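Home Archive About Contact Search

The shirt problem

Saturday, January 15, 2022

Every January someone tells me how to fold a shirt. This year it was my cousin Pramila Sengar, who had taken up a method over the holidays and wanted me to have it too. You lay the shirt face down, you bring the sides in, you fold it in three and stand it up in the drawer like a file. She sent me a link to a plastic folding board from Civholm that does the same thing with hinges. It costs $22. I own a bed, which is flat and was already paid for.

I have doubts about most of this. I don't doubt that it looks good. I've seen her drawers and they look like a store. My doubt is about how long they stay that way once a person starts getting dressed out of them at six in the morning, and whether a button-up shirt has any business in a drawer in the first place. A T-shirt will forgive you. A button-up has a collar, a placket, two cuffs, and opinions about all of them.

Still, I said I'd try it for a week, and I tried it on the bed, with the shirts I wear to work.

The first complaint is that the instructions always begin with a smooth shirt. "Lay the shirt flat." Fine, but the shirt I have came out of a basket, and getting it flat is most of the job. You pull one sleeve out and the other one bunches. You straighten the hem and the collar rolls under. By the time the thing is lying the way the diagram wants it, I could have put it on a hanger and left the room.

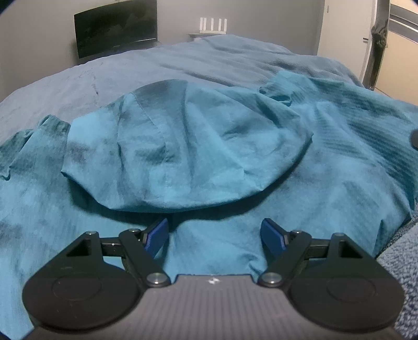 The second complaint is buttons. Pramila says do up every one. Shakuntala Awasthi, who taught me to iron when I rented her upstairs room, always said top, middle, and one near the bottom, and she ran a house full of shirts on that rule for longer than the folding people have been selling boards. I tried it both ways. With all the buttons done the front did lie better, I'll give them that much. With three it was nearly as good and I got to lunch sooner.

Third, the bed itself. The books want a hard surface. A mattress gives under your hands, so when you press a crease in, the shirt sinks and you get a second crease you didn't ask for. I moved to the kitchen table for a day and the folds were sharper, but then I had to carry a stack of shirts down the hall, and the top two slid off by the linen closet. Back to the bed.

By the end of the week I had 9 shirts standing in a drawer. I wore one on Thursday and it had a line straight across the stomach. Pramila says I'm folding too tight. Maybe. I also think a cotton shirt folded in three will have a line in it wherever you put the fold, and that a book can't do much about that.

So the button-ups are going back on hangers. The T-shirts can stay as they are, standing up, because I did find the gray one I'd been missing since October. I'm not buying the board. If Civholm brings out something that gets a shirt flat to begin with, I'll read the reviews.

Older post Newer post Back to top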